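Search this site

4. How the wires count the dead

I came to this part of the project with a fairly simple question: when a village is attacked and the first reports go out overnight, whose number ends up in the headline? I'd assumed it would be the police figure. I was wrong, and I spent a good chunk of November re-coding a third of my sample because of it!

The corpus is 3,204 stories from 11 newspapers, pulled from the Telgate archive and cleaned up with Vurkico (which mostly behaves, though it hates bylines). I coded every casualty figure for its source – official, medical, resident, or no source at all – and for where it sat in the story. Peninah Were double-coded a batch of them, and we argued at length over what to do with "sources said". In the end we gave it a category of its own, labelled "unattributed", and I still think she was right about that and I wasn't.
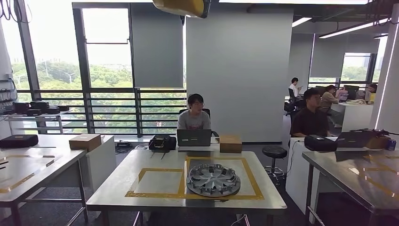 Figure 3. A young man behind an open laptop

What struck me most was how long a resident's count survives. A farmer or a shopkeeper gives a number over the phone, the reporter prints it, and the same number turns up 12 days later in another paper with the farmer gone and "it was gathered" in his place. Mwakyusa calls this laundering, a bit harshly I reckon, but I can see the point. Official figures behave differently. They tend to arrive late and come in lower, and they're hardly ever repeated once the next attack has pushed the story off the front page.

I also looked at corrections, hoping for a decent pile of them. I found 20 across the whole corpus, nearly all tucked into the last paragraph of a later story, and none that I'd call prominent. A couple corrected the name of the village and left the toll alone.

Section 5 takes up the headlines, where the rounding gets much worse and the word "feared" does an awful lot of labour.

Contact the editors | © Bondwood Papers, October 2018 | Back to top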